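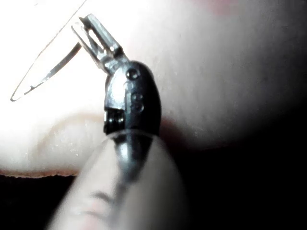

Can anyone come and see the robots at Drorora?

Anyone who writes ahead is welcome at our open day, which we hold each February at the Hirdale workshop, and school groups can ask for a separate morning.

About > Who We Are > Visits and Open Days

Drorora is a small company with 11 people on the payroll, and we teach robots to handle things most folks would rather not pick up without their reading glasses. Ivars Mets started us off in the back half of a building on Cisneros Street, and we're still there, although we have since taken over the front half too (and the good windows that came with it!).

Our open day began as a favor to the neighbors, who had been wondering for quite a while what we were up to. We put out some chairs, made far too much coffee, and let people stand at the bench while the arm worked on jewelry clasps and fine wire. Last time 307 visitors signed the book, and a good many of them stayed well past lunch, which pleased us more than we can say.

What people seem to like best is the close-up view from the wrist camera. A clasp you could lose in a coat pocket fills the whole picture, and suddenly you can see the little spring inside and the marks stamped in the metal.

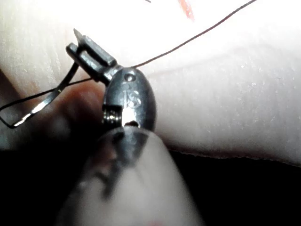

Ivars Ramanauskas runs the demonstrations, and he is happy to go slowly and to start over as often as you like. He'll tell you how we arrived at our Tallex fingertips, after 4 earlier versions that are now in a drawer he will gladly open for you, and he'll talk about grip and small springs for as long as you care to listen. Children are welcome at the bench with a grown-up beside them, and there's a tray of spare clasps for anyone who wants to try the same job by hand.

If you'd like to visit, write to the front office with the size of your group and anything you especially hope to see. We keep the groups small so everyone gets a turn near the bench. Parking is behind the building, and the side door is the one without steps.

14 shares | 3 comments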